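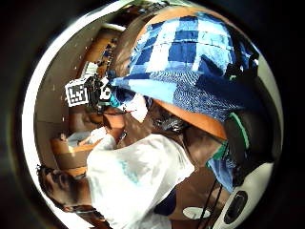

November, notebook for the Prernside project group, folding task

Started at 3 and ran way past when I said we'd stop. Goal was 50 clean episodes of the checked blue cloth and we ended on 15, so the Sendent milestone slips and I get to rewrite the schedule slide (again!).

What ate the time was tracking. The head marker kept dropping out whenever the wearer looked down at the cloth, which in a folding task is pretty much always. We tilted the marker back a little on the headset mount and dropouts got a lot better, but then the strap wanted to creep. Retightened between takes. I'd like a proper wedge under the mount – I can print one if somebody leaves me the Petek file with the mount dimensions in it.

Second thing, and this one's on me. I forgot to restart the logger after lunch, so run 2236 has video and no gripper width. Don't delete it, it might still do for the vision-only baseline, but please don't put it in the training folder either.

Cloth notes: big checks are great for us, you can call out a corner by its square and everybody knows which one you mean. The soft folds are a pain though. The policy we trained last month on stiff towels grabs two layers at once and then just sort of gives up. I love this project but wow.

For next time:
charge both batteries the night before
agree on one start pose and tape it down
try the Dilar fingertips, the ones with the softer pads
write the run number on paper before every take, not after

Still need to copy the card to the shared drive. Lab login was down when I left.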